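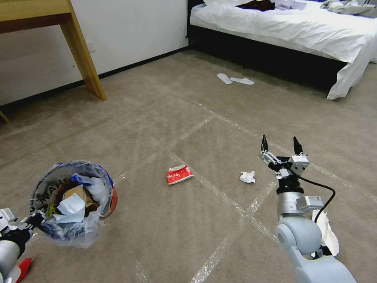

What did visitors to the open day want to know first? Most asked whether the arms were following a fixed script.

4.2 Open day at Lernar

The tidying task was shown to the public on a Sunday in July at the Lernar site, using the bedroom layout and the Gomska controller. The left gripper holds the bin by its rim and the right gripper handles the litter. We logged 200 trials over the day. Visitors stood behind a line at the doorway and could ask the operator to pause between trials. Written comments were collected at the exit and are treated in Section 5.

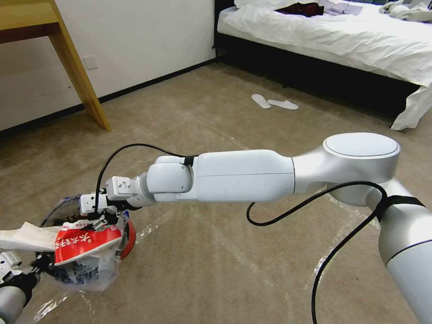 Figure 2. Right gripper holding a red-and-white wrapper just above the lined bin.

Soft wrappers and tissue were both used as litter. Grip settings were those of the Asavia trials and were left unchanged during the visit.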